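Guide d'entretien Tallel — Chambre et linge
Section 5. Plier une grande serviette sur le lit

Avant de commencer
Le lit doit être fait et la couette bien tendue. La serviette doit être sèche.

1. Posez la serviette à plat, étiquette en dessous.
2. Prenez un coin et tirez en diagonale pour chasser les plis.
3. Ramenez le coin, puis faites de même avec le coin opposé.
4. Pliez en deux dans la longueur, puis en trois dans la largeur.
5. Rangez la pile côté mur, ourlets vers le fond.

Remarque — Les modèles Serrano (réf. 2894) sont plus épais : pliez-les en deux dans les deux sens.

Attention : ne tirez pas sur la bride d'accrochage, la couture cède. Gardez environ 3 cm de marge entre la pile et le bord de l'étagère.

Serviette verte, coin tendu en travers du lit :
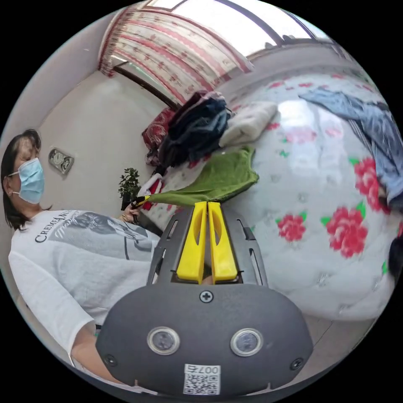 Tiago Frade : chez moi l'étape 4 donne un paquet trop large pour l'armoire Giro. Je plie en trois dans la longueur d'abord et ça rentre. À ajouter peut-être pour les meubles étroits ?

Section 6. Taies et draps-housses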